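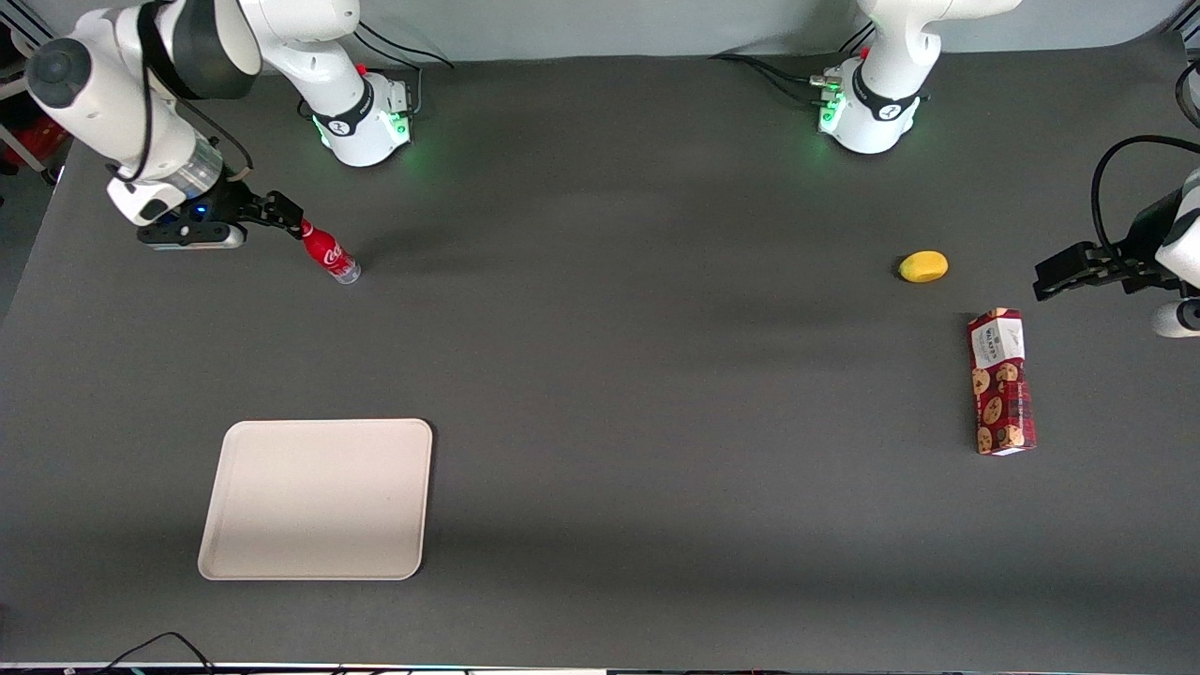

Jornada de puertas abiertas de Vemum – preguntas frecuentes

Actualizado el 5 de enero de 2023. Iremos añadiendo cosas según lleguen correos.

¿Dónde es?
Nave de Vemum, polígono Bruluvia, entrada por la calle de atrás. La puerta principal es solo para camiones. Timbre de la izquierda.

¿Hay que apuntarse?
Sí, con el formulario. Plazas: 40 por turno. Si el turno sale en gris es que está lleno, probad el siguiente. No guardamos sitio por teléfono.

¿Cuánto cuesta?
Nada. El café tampoco.

¿Qué se ve en la demostración?
Dos brazos blancos montados en una misma mesa, con objetos de supermercado: una botella de Coca-Cola, una fruta amarilla, una caja de galletas. Y una bandeja. El ejercicio es coger y colocar, con pinzas de dos dedos. Despues, turno de preguntas con el equipo.

¿Por qué cosas de supermercado y no piezas industriales?
Porque cada una se agarra de una manera. Botella, redonda y lisa. Fruta, pequeña. Caja, grande y con esquinas. Las piezas industriales las tenemos en la otra sala, con Psarras, visita aparte (mismo formulario, casilla de abajo).

¿Quién lo explica?
Fotini Nikolaidis, responsable de demostraciones. En español y en inglés. Griego si se lo pedís.

¿Se puede tocar algo?
Los brazos no, ni parados. La fruta y las cajas de repuesto sí, están en la mesa de la entrada.

¿Qué significan las luces verdes de las bases?
Luces de estado. Fotini explica los colores al empezar, no hace falta apuntar nada.

¿Pueden venir niños?
A partir de ocho años y con un adulto. Detrás de la linea del suelo, siempre.

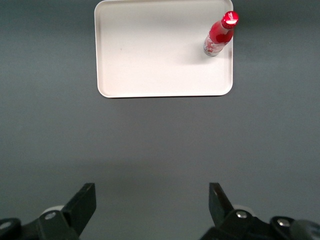
¿Cuánto dura cada turno?
Tres cuartos de hora con las preguntas incluidas. Empezamos puntuales – a los diez minutos se cierra la puerta.

¿Y si el robot falla durante la demostración?
Se repite. No es un vídeo, puede caerse una botella. Si hay que parar, el equipo lo dice y se aprovecha para preguntas.

¿Qué es Odico?
El programa con el que preparamos los ejercicios. Hay una pantalla al fondo para verlo. No está a la venta todavía, no insistáis :)

¿Puedo hacer fotos?
De la mesa y los brazos, las que queráis. Sin flash. De otros visitantes, no.

¿Hay aparcamiento?
Poco. Hay otro gratuito a 400 metros, siguiendo la valla.

¿Se accede en silla de ruedas?
Sí, todo en planta baja. Avisad en el formulario y os reservamos hueco en primera fila.

Vengo con un instituto, ¿cómo lo hago?
Correo aparte, no por el formulario. Decid curso, cuántos sois y qué mañana os va bien de enero. Contestamos en dos o tres dias.

¿Dan certificado de asistencia?
Sí, pedidlo a la salida. Por correo ya no los mandamos.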